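Workshop notebook, Hukdale
17/04/2024

Second go at the marmalade set test. Seville pulp from the Saltalell freezer stock, thawed overnight, same sugar as the November batch. Cooked 738 g of fruit in the wide pan. Wrinkle test passed on the second saucer, though the first was borderline and I would have stopped there last year.
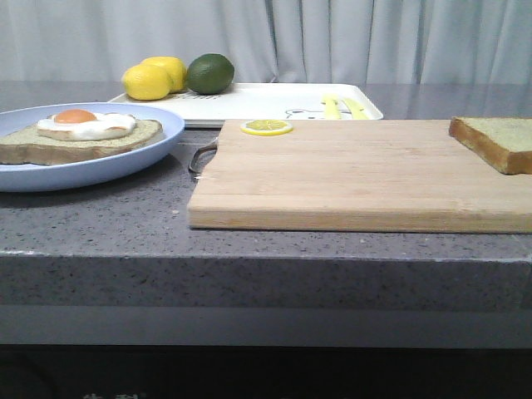
Pectin is still the weak point. The November jars wept at the top and Larasati thinks we under-soaked the pith. This time the pips and pith went in a muslin bag for the full soak and the liquid was noticeably thicker before any sugar went in. For the next round I want other citrus in the mix, and two lemons with a lime, like those on the white tray, would be a fair start for a small pan. The lime peel needs cutting finer or it stays tough.

Yield was 29 small jars, almost the same as Joon-young Seol got with the Gosselin recipe. His had less peel. Mine sets harder at the edges, so the last few were probably filled too cool.
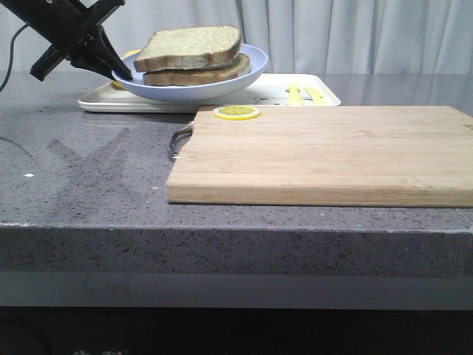
The lids from Praltodholm are a slightly loose fit. Two did not pop down and I have put those jars in the fridge to use first. Ask whether they still do the deeper lid.

Sugar: 492 g left in the open bag, enough for a half batch. Do not start a full one.
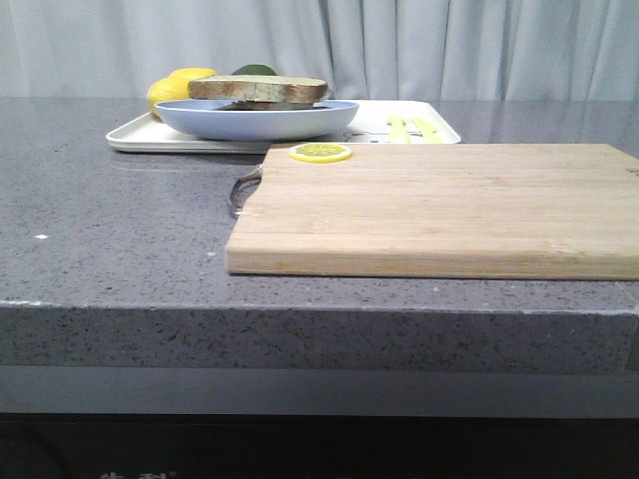
Pale wood board on the speckled worktop.

Peel cutting took longer than the boil. Larasati Sitompul suggests freezing the halves first and slicing them half thawed. Will try with the next lot.

Tasted against November on plain toast. New one is more bitter, better colour, less runny.

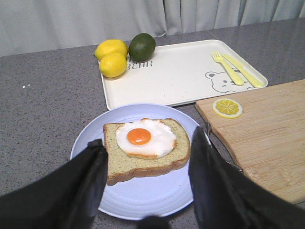
Fried egg on bread, lavender-white plate.

To do: relabel shelf, boil the muslin, write up soak times.

Comments

Larasati: It was the pips we left out in November, the pith was fine. Check page before.

Joon-young: I have spare deep lids if you want them.

Hukdale workshop notes | Contact | Copyright 2024 | Back to top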